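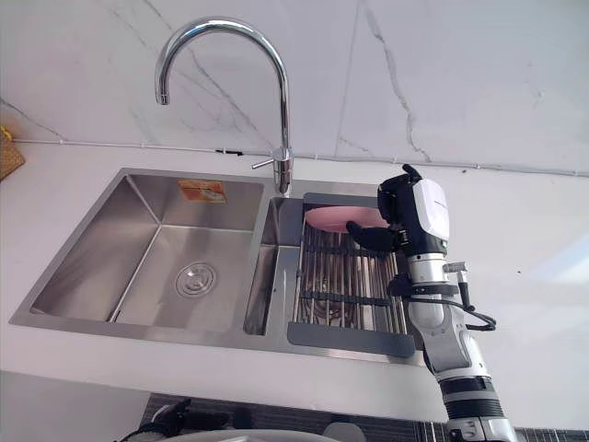

Roll-up drying rack over the small bowl - worth keeping or a gimmick?

Asked in Kitchens & Laundries, July

We moved into a place with a double stainless sink, big bowl on the left, small one on the right, and the people before us left one of those roll-up racks with the metal rods. It lives across the small bowl. My other half thinks it's brilliant. I think it's a way of losing half a sink.

My doubts, in no order:

The rods look easy enough to wipe but the dark grey crossbars they slot into must be harbouring something. Every product page says "hygienic" and none of them say how you clean the joins.

Does it wreck the bench? Ours is white and the end of the rack sits over the front lip of the sink, so any drips are headed my way.

And what are you meant to dry on it? Plates fall over. I can see it working for pots and odd rounded things that won't stand in a normal rack.
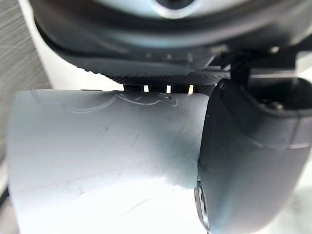
Pale curved surface, close up, with a scuff and some fine scratches.

Scratches like those are my other question. Would metal rods do that to a smooth finish, or is it just age? The shop that sells the Clemden rack swears theirs is "scratch safe", and I'd like to hear it from someone who isn't selling one.

3 answers

Answer 1 (accepted)
Had one for 5 years, a Trondorex, same general idea. The crossbars do get grotty underneath. Roll it up, soak it in hot water with a bit of bicarb, go along the joins with an old toothbrush. I do it when I remember. As for scratches, I doubt the rods are your problem if things are only resting there. Fine hairlines on a smooth surface could come from a scourer, grit on the bench, being stacked in a cupboard, anything. You can't tell from looking. Try something you don't care about on the rack for a few weeks and see.

Plates, no. Buy a plate rack. Colanders and saucepans, yes. I wouldn't pay much for one but you've already got it.

Helpful: 76

Answer 2
just roll it up when your not using it?? thats the whole point of them

Helpful: 3

Answer 3
I'd question the "losing half a sink" part. How often do you use the small bowl? We rinse veg in ours and that's it, and you can rinse veg on the rack. What I don't trust is the heat claims. Mthembu say their rack takes a pan straight off the stove and I'm not putting a hot pan on silicone over my sink to find out. Use a trivet.

The bench thing depends what it's made of. If it's real stone, ask whoever sealed it - a drip tray under the end costs next to nothing anyway.

Helpful: 5

Page viewed 1,443 times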